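Do Coloured Dishes Make a Better Table? A Report on Our Seasonal Setting Project
Makbridge College, Design and Home Studies, second-year project

1. What we were asked to find out

The brief came from Breltus, a small tableware shop that sells plain coloured plates and mugs and wanted to know whether students would use them for a seasonal table. Its leaflet claims that a setting built on soft colours "brings calm to any meal". We had 1,000 words and until the end of October to say whether we agreed. I didn't believe the claim at the start and I only half believe it now.

Part of my doubt was the word "calm". There's no way to measure it with the kit we had, and asking people if they feel calm while they look at a plate tends to get you a polite yes. So I changed the question to something smaller: does a striped pumpkin look better next to a coloured plate than next to a white one?

2. What we used

The main setting had one mug in a light teal blue, one round lavender plate and two small pumpkins with orange and cream stripes. We kept to a glossy white table because the shop's own leaflet uses a white background and I wanted to be fair to it. No cloth, no cutlery, no candles. The comparison setting swapped the plate and mug for white ones from the college kitchen and left everything else alone.
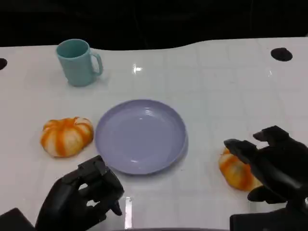 Keeping the list short was the one decision I'd defend without any changes. Most of the autumn tables we looked at for background reading had leaves, ribbon, nuts and three kinds of squash on them, and when a table like that looks good you can't tell which part did the work. It also leaves nowhere to put the food, a point the articles pass over.

3. What people said

We showed both settings to 13 people from other courses. Nine preferred the coloured one. That sounds like a clear win for Breltus until you read the comments. Most of those who chose it talked about the pumpkins, and the pumpkins were the same in both. Three people mentioned the plate. One of them said it looked like it belonged to a different season, "more Easter", and still voted for it.

The 4 who chose white said the stripes showed up better. I agree with them, although I know I'm not neutral.

4. Problems

The table was a mistake. A shiny white top throws the light back and it made the white plate hard to see from some seats, so the plain setting may have lost votes for that alone. A matt surface would have been fairer.

The group is too small and everyone in it was a student. We also asked people straight after lunch, when they wanted to get away.

5. What I would tell the shop

Lavender and orange can sit together, and the teal mug does no harm. I wouldn't print anything about calm. If Breltus wants to sell the plates in autumn, it should test them with food on, and on a wooden table, before it makes the leaflet any longer.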